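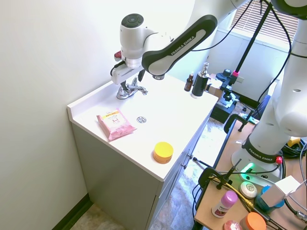

Gemma Hulme reckons you can't write up the Jaltero Cup without starting with the tiebreak rule, so blame her for the order of things on this page.

The Jaltero Cup is a hardcourt tennis tournament for club players, held each December at the Sedau courts. It has singles, doubles and a mixed draw that gets played in whatever gaps are left. I've entered it more times than I'd like to admit and got past the second round once (a walkover, but it's in the book!).

The tiebreak rule goes like this. If a match reaches one set all, there's no third set. You play a single tiebreak to 15, win by two, and you swap ends every six points. It came in after a run of stinking hot afternoons when matches were still going under lights and the last bus had left. Plenty of the older players hated it. I was one of them for a season, then I played one and came off with my legs still working, so I've gone quiet on the subject.

Draw and seeding

The main singles draw holds 82 players, an awkward number that means a heap of first-round byes. Seeds come from the Clanix ladder, which runs through winter. You start the ladder on 100 points and go up or down from there, and anyone who skips it goes into the draw unseeded, no matter how good they are. That's how Darnell Alcantara came to meet the top seed in round one and beat him in straight sets, still the best match I've watched there. He lost the final, mind you, with a dodgy shoulder and his serve down to a sort of push. 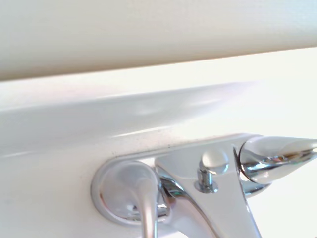
Prize money and the trophy

The singles winners get $3000 each. It was $4000 for one year only, when the gate was good, and people still bring that up. The trophy is known as the Brynjólfsdóttir, after the player who won the first women's final and donated the cup itself. Most of us just call it the Bryn. It has a dent near the left handle and the engraver has run out of room on the front, so recent names go round the back.

Comments

Gemma Hulme: You left out that the doubles uses the same tiebreak, except to 10.

Rallyround: Was at the Alcantara match! Second set was much closer than people remember.

lobqueen: Is the ladder open to juniors yet?

Filed under: Tennis, Club tournaments, Local sport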